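From: Bilgin
To: handheld-practice list
Date: November 21, 2021
Subject: Re: Draft garment handling rules, section on starting states

On the Vestura side we had a question about the draft:

> Section 4 says every demonstration should begin from "a natural
> starting state." We read that as a shirt laid flat. Our people at
> Broditau read it as a shirt dropped on the table. Can the list
> please pick one before we record the next batch? We have 1,157
> episodes already and I would hate to sort them twice.

Oh, I am so glad someone brought this up! I have been itching to talk about section 4 since June.

My vote is to keep both and make people write down which one they used. A flat shirt and a bunched shirt are different jobs. With the flat one you are mostly working on where the fingers go and how the two hands share the cloth. With the bunched one you first have to find a collar or a sleeve, and good operators have lovely little habits for that. I'd hate to lose them to a rule that says everything starts neat.

So the wording I'd propose for 4.1 is: "Record the starting state as FLAT or BUNCHED. FLAT means face up, collar folded down, main panels spread on the table. Wrinkles are allowed." Please let's keep the part about wrinkles. The old Noseo checklist made people smooth everything by hand first and you ended up with shirts that looked ironed to the table. 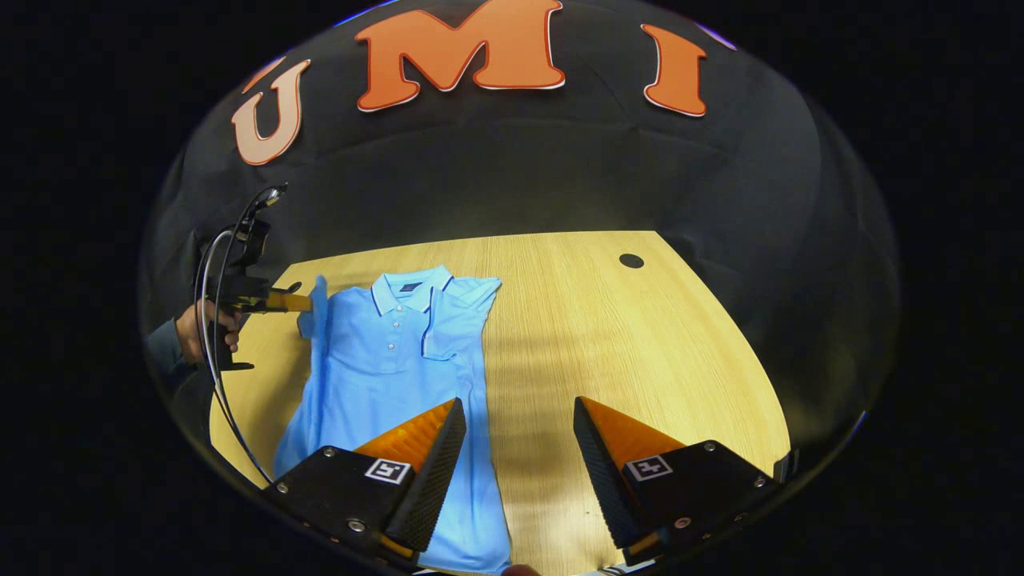

Polo shirt laid face up, one gripper at the left and one in the foreground. I would log this as FLAT, wrinkles and all.

4.2 is the one about markers, and I think it's the best rule in the whole draft. Both finger mounts carry their tag, facing up, and the operator checks before each take that no cloth is lying over either one. It takes a second. We lost 31 episodes to a sleeve flopped over a tag before we started doing this, and I still get grumpy thinking about it.

For 4.3 (BUNCHED) I'd ask for only two things. The garment must be wholly on the tabletop at the start, and the operator must not arrange it after letting go. If it lands badly, pick it up and drop it again, but no poking at it until it looks nice. I know the temptation, believe me. 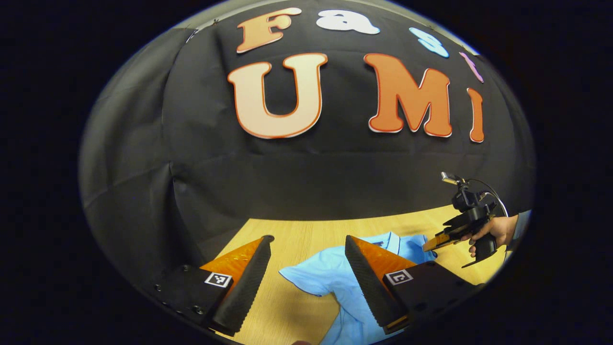
Then there is the matter of two operators' hands in the same space. The draft says "avoid crossing" and leaves it there. I'd like it to say that each hand keeps to its own side unless the task calls for a handover, and that cables get routed so they never pass over the garment. Cable length is a separate fight and I'll save it for the hardware thread.

Last thing, on batch size. Could we settle on 20 episodes per starting state before switching? Our plan is 3,000 in total, and with shorter runs the logs get messy fast. If your group does it differently I'd love to hear how, especially if you've tried mixing states inside one run.

I'll put my edits to section 4 in the shared draft tonight. Please scribble all over them.

Bilgin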